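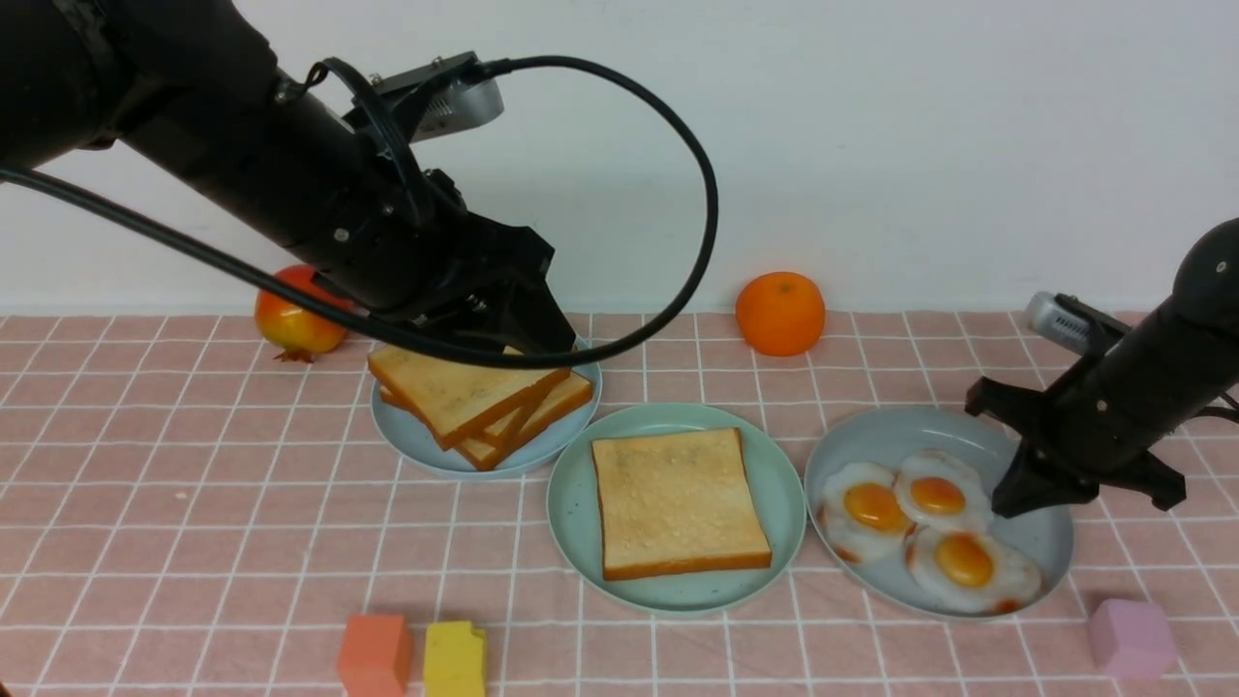

Pourquoi le pain grillé devient-il brun ?

Le matin, dans beaucoup de maisons, on mange des tartines, et parfois aussi des œufs au plat. Ce sont des aliments très simples. Pourtant, quand on les chauffe, ils changent beaucoup : la couleur, l'odeur, le bruit sous les dents. Nous allons regarder ces changements de près.

Le pain avant le grille-pain

Une tranche de pain de mie est blanche et molle à l'intérieur. Elle contient de la farine, de l'eau, de la levure et un peu de sel. Dans la farine, il y a de l'amidon, qui est une réserve d'énergie de la plante, et aussi des protéines. Il y a enfin beaucoup d'eau, même si le pain ne semble pas mouillé quand on le touche.

La croûte, elle, est déjà brune avant qu'on grille la tranche. C'est parce que le bord du pain a touché l'air très chaud du four chez le boulanger. Le milieu est resté protégé, donc il est resté clair. Regarde les tranches sur les assiettes : la croûte est encore plus foncée que le milieu.

Que fait la chaleur ?

D'abord, l'eau de la surface s'en va dans l'air sous forme de vapeur. Le pain devient sec et croustillant. Ensuite, les sucres et les protéines de la surface réagissent ensemble et fabriquent des substances nouvelles, qui sont brunes et qui sentent bon. Les savants appellent cela la réaction de Maillard (on prononce « ma-yar »). Elle arrive aussi sur la viande rôtie et sur les biscuits.

La couleur n'est pas toujours la même partout. La tranche peut être dorée avec des petits points plus foncés. La mie a des trous et des bosses, et les bosses chauffent plus vite que les creux.

Si on attend trop longtemps, le pain devient noir. À ce moment, il est brûlé et il a un goût amer. Il vaut mieux ne pas manger les parties noires.

Et l'œuf au plat ?

Un œuf cru a 2 parties sous la coquille : le blanc et le jaune. Le blanc cru est presque transparent. C'est surtout de l'eau, avec des protéines qui ressemblent à des petites pelotes de fil. Quand il fait chaud, les pelotes se déroulent, puis les fils s'accrochent les uns aux autres. Ils forment un filet qui retient l'eau. La lumière ne passe plus bien à travers, et l'œuf devient blanc pour de vrai !

Le bord du blanc est très mince. Il perd son eau le premier, et il peut brunir comme le pain. On le voit sur les trois œufs de l'assiette. Le jaune est plus épais et il a besoin de plus de chaleur pour durcir.

La couleur du jaune dépend de ce que la poule a mangé. Avec beaucoup de maïs ou d'herbe, il est plus orange.

Une petite expérience

Demande à un adulte de rester avec toi. Prends 2 tranches du même pain. Fais griller la première peu de temps, et la deuxième un peu plus. Pose chacune sur une assiette et compare :

– Quelle tranche est la plus foncée ?
– Laquelle fait le plus de bruit quand on la casse ?
– Est-ce qu'elles ont la même odeur ?

Essaie aussi d'empiler des tranches bien chaudes. La vapeur reste coincée entre elles et le pain redevient un peu mou. Pour garder des tartines croustillantes, on peut les mettre debout, avec de l'air entre les tranches.

Les mots difficiles

Amidon : réserve d'énergie que la plante garde dans ses graines.
Protéine : matière qui sert à construire le corps des animaux et des plantes.
Vapeur : eau devenue un gaz qu'on ne voit pas.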